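Paper Clay Corner: leaf dishes, a wonky kiln shelf and a swap in the post

Print this item | E-mail to a friend

Hello again, makers! The April open table at Draltano was such a lovely muddle of paint pots and cake crumbs that I've been bursting to write it up, and then the glaze tests took over my kitchen and it slid down the list. So here we are in summer with rather a lot to get through.

Leaf dishes first, as these are what everyone has been asking for. Mine began with rhubarb leaves from the bottom of the garden (enormous things, with veins like a road map) pressed into rolled-out paper clay and left over an upturned bowl until they held their shape. I've made 19 so far this year and still haven't got bored. The underside of the leaf gives a much deeper print than the top, so put the knobbly side down on the clay and go over it slowly with the rolling pin, from the stalk outwards. Peel it off straight away if you want a crisp line. If you leave it overnight the leaf shrinks and drags the edges about, although I have a soft spot for one dish that went that way and came out looking like a crumpled hanky.

For anyone new to paper clay, it is ordinary clay with paper pulp mixed through it, and it is wonderfully forgiving. You can stick a dry piece on to a dry piece with a bit of slip in between, which still feels like cheating to me. I mix mine in a bucket with cheap loo roll, soaked and whizzed up, and a 500 g bag of dry clay makes enough for a good afternoon of small things. Don't keep the wet mix for weeks in a warm shed. It goes black and smells of ponds.

I've also been pressing things that aren't leaves at all – old crochet mats, a bit of rattan from a broken chair, the sole of a sandal. Crochet is the best of the lot! Use cotton, dampen it first, and roll in one direction only. The rattan left splinters and I spent a whole evening with tweezers.
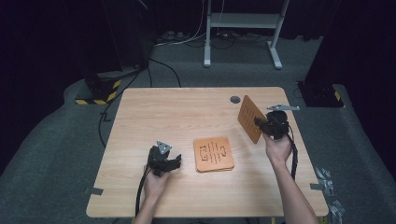

Colour without a kiln

Several of you wrote to say you have nowhere to fire your pieces, so I spent a happy fortnight seeing how far I could get with air-drying clay and things from the cupboard. Strong tea gives a soft biscuit colour that sits in the veins of a leaf print beautifully. Beetroot is gorgeous for three days and then turns the brown of old string. Watered-down ink is my favourite by miles: brush it on, count to 12, and wipe it back with a damp sponge so the dark stays in the hollows. A coat of clear wax over the top and you have something fit for rings or paper clips, but please keep these for show only and don't put food or water in them.

The green one with the chipped rim is now on my windowsill holding seed packets.

The postcard-sized tile swap

The swap is back, and this time the theme is "found in a pocket". Make one flat tile, no bigger than a postcard and no thicker than your little finger, wrap it as if you expect it to be thrown down the stairs, and send it to the Tullik address on your membership card. You'll get somebody else's tile back. Last time we had around 115 tiles, with buttons, bus tickets, a whole row of acorn cups and one very convincing toffee. Glazed, painted or bare clay are all fine. Put your name on the back before it dries – I forgot mine, and had to be reunited with it by its thumbprints.

Baidoo still has the coarse pulp in the small tubs, and the shelf of seconds by the door is worth a rummage for odd bits of glaze.

More next time on hanging tiles with wire, and on my first try at clay beads, which are at present stuck to a baking tray.

Posted 4 July 2022

Recent items
Carving stamps from old rubbers
A visit to the Teveo button fair
Slip, slop and how to tell them apart
Mending a cracked mug handle
Your letters: what to do with dried-out clay

Contact us | Copyright Draltano Makers' Newsletter | Back to top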